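Search this site Search

PRE-SESSION INSPECTION CHECKLIST
Teleoperated demonstration cell, cloth handling
Cell: Gevemero bench
Inspected by: Hatice Sarıgül
Date: May 2, 2024
Task set: Pakine, cloth pick and release

Status codes: OK = acceptable. C = acceptable with comment. X = not acceptable, do not record. N/A = not applicable to this cell.

SECTION A. OPERATOR STATION

A1. E-stop within reach of the seated operator. OK
A2. E-stop tested, arm power drops, reset requires a deliberate second action. OK
A3. Leader handle returns to neutral when released. C
Comment: Slight drift on the wrist axis after release. Within the limit on the Stullus controller sheet. Recheck at the next monthly inspection.
A4. Hand guiding disabled while remote control is active. OK
A5. Operator has signed the session log. OK
A6. Second person present for the first run after any tool change. N/A

SECTION B. GRIPPER AND FINGERS

B1. Finger mounting screws torqued and paint-marked. OK
B2. Both fingers open and close without contact with the work surface. OK
B3. Finger wrap present on both fingers, no adhesive exposed at the tips. C
Comment: Blue tape is creased where it goes around the finger. Acceptable for cloth. Rewrap before any task with rigid parts, as a raised fold changes the grip width.
B4. Tip pads attached. C
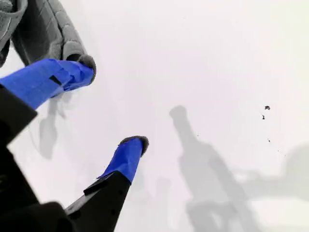 Fig. 1. Fingers open, wrap and tip pads. Item B4.

Comment: Pads are fuzzy at the surface. Look for fibre transfer to the cloth at the end of the session and enter it in the log. Do not trim pads with the arm powered.
B5. Grip force limit set to the soft goods profile. OK
B6. Cable slack checked through the full wrist range. OK

SECTION C. GRASP CHECK UNDER REMOTE CONTROL

C1. Operator closes on a fold of cloth at reduced speed. OK
C2. Fingertips meet on the fabric, with no hard contact between the black finger sections. OK
C3. Wrap stays seated while gripping. C
Comment: Loose flap low on one finger, where the tape overlaps the black section. Press down or cut back with power isolated. If it lifts again, replace the whole strip.
C4. Cloth can be released by the operator without a second person reaching in. OK
C5. Abort command given mid-grasp, arm holds position. OK
Comment: Repeated 3 times. The hold was entered in the Erdem log each time.

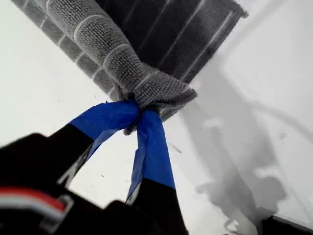
SECTION D. WORK SURFACE AND HOUSEKEEPING

D1. Surface flat, secured, no raised edges in the reach area. OK
D2. Surface free of debris. X, cleared to C after wipe-down
Comment: Dark flecks on the white surface near the cloth. Brush off toward the front of the bench and wipe. Debris caught in a demonstration grasp makes that episode unusable and can mark the tip pads. Operators are reminded that this item applies between batches as well as at start-up.
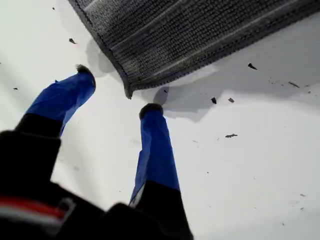
Fig. 2. Debris on surface at cloth corner. Item D2.

D3. Cloth hem inspected for loose threads. C
Comment: Fraying at one corner. Keep in use. Withdraw if a thread is long enough to wrap a finger.
D4. Lighting even, no glare in the operator's view. OK
D5. Floor marking at 600 mm from the bench edge intact and visible. OK

SECTION E. RECORDING

E1. Episode counter agrees with session log. OK
Comment: Counter at 455 on arrival.
E2. Discarded episodes labelled with a reason code. OK

Follow-up: A3, B3, C3. Next full inspection in November.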